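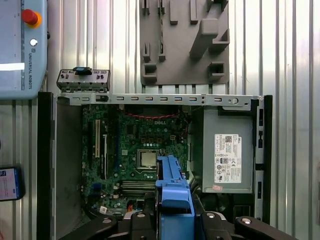 Inside the Desktops: Parts Gallery

Filed under: Repair & Reuse / Computers / Galleries

The board is green with the DELL name printed on it, and the square socket with the silver processor is easy to find once the case is on its side. The power supply is the gray box on the right, with its white label facing up.

Old office desktops come through the Cundcombe workshop by the pallet, more than 100 in a busy month. Most arrive from offices that have moved to laptops. They are heavy, dusty and not worth much as whole machines, but a good share of the parts inside can go back into use. The part of the work most visitors ask about is opening the case and getting the drive out.

We lay the case flat before touching anything inside. It keeps the board level, and small screws stay where they fall. Brackets and plastic pieces go on the bench next to the case they came from. Mixing up parts from 2 similar models costs more time than the whole job should take.

The power supply stays in until last. Its cables run to several places and it is easier to trace them while everything is still mounted. We do not open power supplies here. Working ones go on the shelf and dead ones go to Erance for recycling.

Memory comes out by hand and goes into antistatic trays. Processors stay in their sockets unless the board is being scrapped – bent pins and scratched contacts are the usual result of rushing that step.

Drives are handled separately from everything else. Many office desktops hold them in plastic caddies, and we leave the caddy on until the drive has been logged. Each drive is then wiped or shredded, depending on what the donor has asked for. Caddies in good shape are kept, as the replacement drives need them.

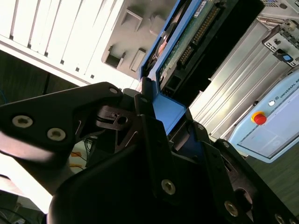 Hard drive in its blue caddy, circuit board side showing.

Spare caddies and brackets are listed in the Flinero parts catalog under the model of the desktop. For larger lots, ask for the Dönmez warehouse list, updated every 2 weeks.

Contact the workshop | © Cundcombe Repair & Reuse. All rights reserved. | Back to top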